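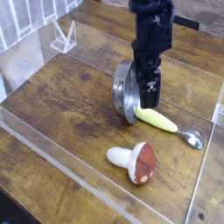
Greifstation 2: Metallschale hochkant, Löffel, Spielzeugpilz.

Arbeitsheft Trorkesance, Eintrag 2026-07-01
Betreff: Tag der offenen Tür, Vorführung am umrandeten Tisch

Aufbau ab 8 Uhr. Tischplatte abgewischt, Acrylwände geprüft, Eckwinkel hinten links nachgesetzt. Referenzfahrt ohne Befund. Skalodex mit dem Parametersatz der Vorwoche geladen, nur die Fahrgeschwindigkeit für den Publikumsbetrieb herabgesetzt. Der Not-Halt lag vorn auf der Besucherseite, mit Zweitgerät beim Bediener. Beide vor Einlass ausgelöst und quittiert.

Gegenstände wie in der Vorbesprechung festgelegt: runde Metallschale, Löffel mit dickem hellem Griff, Pilz. Die Schale ist wegen der Spiegelungen dabei. Mit matten Teilen allein wäre der Ablauf ruhiger, für Fachbesucher aber wenig aussagekräftig. Der Löffel ist am Griff unkritisch und an der Laffe schlecht zu fassen. Der Pilz rollt bei seitlicher Berührung gern weg, Anfahrt deshalb möglichst von oben und mit weiter Öffnung.

Vormittags zwei Gruppen. Die erste kam aus der Berufsschule und wollte vor allem wissen, wie die Greifkraft begrenzt wird. Antwort: Strombegrenzung am Antrieb, keine Kraftmessung in den Fingern. Die zweite Gruppe kam von Pestwood, zwei Konstrukteure und der Einkauf. Fragen zu Taktzeit, Fingerwechsel und Ersatzteilhaltung. Zur Taktzeit keine Zusage gemacht, der Tisch ist kein Fertigungsaufbau.

Protokolliert wurden über den Tag 76 Greifversuche. Die Auswertung nach Gegenstand steht noch aus, bitte keine Quoten nach außen geben. Vorläufige Eindrücke aus den Handnotizen:

Pilz: am Stiel zuverlässig, an der Kappe abhängig von der Lage. Liegt er dicht an der vorderen Wand, fährt der Planer einen unnötigen Umweg.

Löffel: Griff gut. Liegt er an der Schale an, werden beide Konturen gelegentlich zu einem Objekt zusammengefasst. Der Fehler ist bekannt, Ticket offen.

Schale: flach liegend problemlos. Hochkant am Rand möglich, Finger aber nahe am Nachbarteil. Die Höhenschätzung springt, sobald jemand im hellen Hemd an den Tisch tritt.

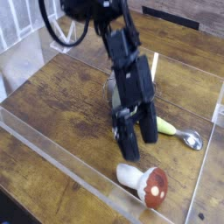
Gegen Mittag die Öffnungsweite im Ablauf fest vorgegeben, statt sie je Objekt berechnen zu lassen. Das kostet etwas Zeit beim Schließen, dafür weniger Kontakt mit benachbarten Teilen. Außerdem die Wartezeit vor dem Absenken auf 800 ms gesetzt. Für das Publikum war der Ablauf damit besser zu verfolgen, und die Bildauswertung lief ohne Nachforderung durch. Für den Normalbetrieb wieder zurücknehmen.

Störung am frühen Nachmittag: Verbindung zur Steuerung Ban kurz weg, Arm blieb stehen und hielt Position. Wiederanlauf von Hand, Gruppe solange an die Stellwand gebeten. Ursache vermutlich der Switch unter dem Tisch, dessen Netzteil sich die Steckdosenleiste mit dem Besucherbildschirm teilte. Umgesteckt, danach unauffällig. Als Nachweis reicht mir das nicht, Log ist gesichert.

Wiederkehrende Besucherfrage: ob der Arm die Gegenstände »erkennt«. Wir sollten uns auf eine Formulierung einigen. Vorschlag: Das System schätzt Lage und Umriss und wählt daraus einen Griff. Über Bezeichnungen oder Verwendungszweck der Teile sagt es nichts. Am Vormittag wurde das am Tisch anders erklärt als am Nachmittag.

Umrandung: Die niedrige Wand vorn ist für den Blick günstig, als Abschrankung für Besucher taugt sie nicht. Mehrfach Hände über der Kante, jeweils angehalten. Beim nächsten Termin Absperrband mit Abstand zum Tisch.

Offen:
Log der Störung mit dem Zeitstempel der Steuerung abgleichen.
Wartezeit und Fahrgeschwindigkeit zurückstellen, Parametersatz der Vorführung getrennt ablegen.
Versuche nach Gegenstand und Lage auswerten, noch im Juli.
Antwort an Pestwood zum Fingerwechsel, Zeichnung liegt im Projektordner.
Eigene Steckdosenleiste für den Switch.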